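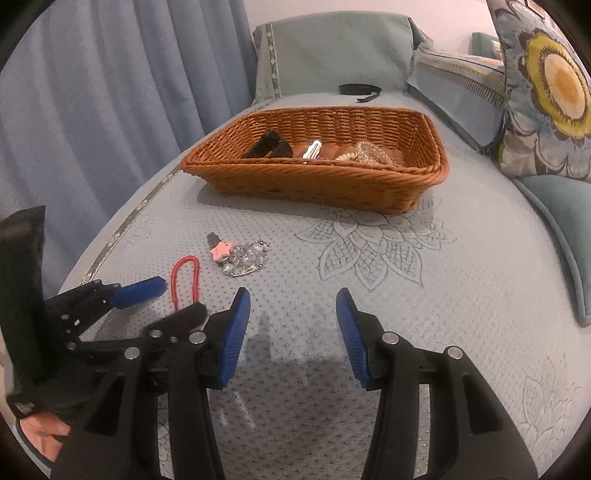 The basket of hair clips, with a few more accessories in front of it.

I moved to Cladport in February, and the thing I get asked most is whether I miss having a car. Mostly I don't. I sold it for 1000 pounds the week before I left and put the money towards the deposit on the flat.

The bus to Clallenum takes 50 minutes if the swing bridge is shut to boats, and a good deal longer if it isn't. I do that trip for work and I've got used to it. I read on the way out and sleep on the way back. The seats upstairs at the front go quickly, so I get on at the depot, one stop before my own.

Shopping has been harder to sort out. The McKinnon on the front is fine for bread and milk but it shuts early, and the potatoes are poor. For a proper shop I walk up to Dikano with a rucksack - it's two miles, the second one uphill. I buy less than I used to and throw less away. 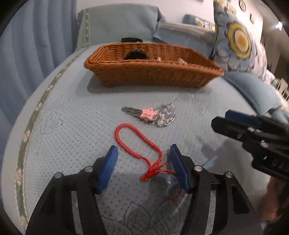 The part I hadn't planned for was visiting my sister, who lives well off any bus route. I tried a taxi once and won't do it again at that price. Now I take the train to the halt and she picks me up, or I bring the bike and ride the last stretch along the old canal. It's muddy until late spring and there are two gates you have to lift the bike over.

I've kept a note of what I've spent on fares so far and it's still less than the insurance was. The bike needs a new back tyre before the autumn, and I'd like some mudguards.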